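Home | Archive | Threads | Subscribe | Search

Filed under: Outdoor chores, machines and

To: Stendine list
Date: August 2, 2018
Subject: Re: Can we let a robot do the path yet?

> The Bumach people say their sweeper handles up to 40 yards of path
> on a charge. Why are we still out there with brooms?

Because our path is longer than the brochure. I walked the Vorkudcombe stretch again with your question in mind, and I'd like the sweeper to meet it in person.
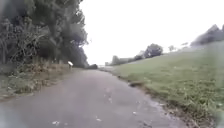 Vorkudcombe path, muddy edge on the right.

A machine that cleans a kitchen gets a wall to bump into. Out there the asphalt gives up wherever the mud feels like it, with no curb and no painted line. I can tell a clump of dirt from the verge it fell off. I'm less sure a sweeper can, and I don't want it tidying the embankment.

Leaves are the easy part - a dumb brush can move a leaf. The chore is knowing where to stop. 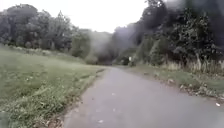
Then there's the edging. The Villanueva trial in May put a trimmer on wheels along a dead straight border and it needed rescuing 20 times. I've been rescued less than that in my whole marriage.

So my vote is two brooms and a flat shovel. Ask me again when the thing can find the grass by itself.

Stendine list | Contact the list owner | Back to top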